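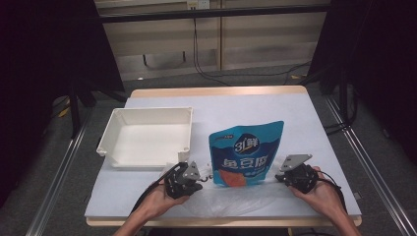

Re: Hand-held grippers, how many demos before training?

From: Jyoti Nigam
To: Trivari users list
Date: 30/06/2019

Hi Miloslav, hi all,

Sorry for the slow answer. I wanted to go back through my notes before saying anything, and my notes are spread over three notebooks and the back of a parts order.

Miloslav Tóth wrote:
> We are starting on a bagging and tray task with two hand-held
> grippers, one in each hand, cables running off the table. Before
> we used the leader arms for everything. How many demonstrations
> did people record before the first training run was worth
> looking at? And do you let everybody record, or only one person?
> Zuzana says one person, I say everybody.

I'm going to side with Zuzana for the first week and with you after that, which I hope keeps the peace over there!

Our first try was 200 demonstrations, all mine, of putting one snack bag into an empty white tray. It was enough to see the arms head for the right place and close at more or less the right moment. It was nowhere near enough once the bag was standing up instead of lying down, and I had recorded it standing up only 17 times (my own fault, I kept laying it flat out of habit). By the end of that project we had roughly 1,514 usable ones from four people, and the later ones did far more good because Natália and Ctibor reach for things so differently from me.

A few things I'd pass along, coming from leader arms as you are:

Slow down more than feels natural. With the grippers in your own hands you work at kitchen speed, and the arms can't follow that.

Watch your wrists. It's very easy to tilt a finger plate up and in toward the bag at an angle your robot can't reach. Ctibor replays every tenth recording on the arms the same afternoon, and we throw out a good many that way.

Mind the cable on your stronger side. Mine likes to lie over my wrist, and after an hour I start holding my hand oddly to please it.

If you have clear plastic on the table, decide early whether it is part of the task. We had a crumpled sheet in half of one set and not in the other half, and I spent days on a problem that was only that.

I can send you our recording checklist if you like, it's two pages and rather bossy. Has anyone on the list mixed leader arm data with hand-held data in the same run? We are about to try it for the Fonville job and I'd love to hear how it went.

Warmly,
Jyoti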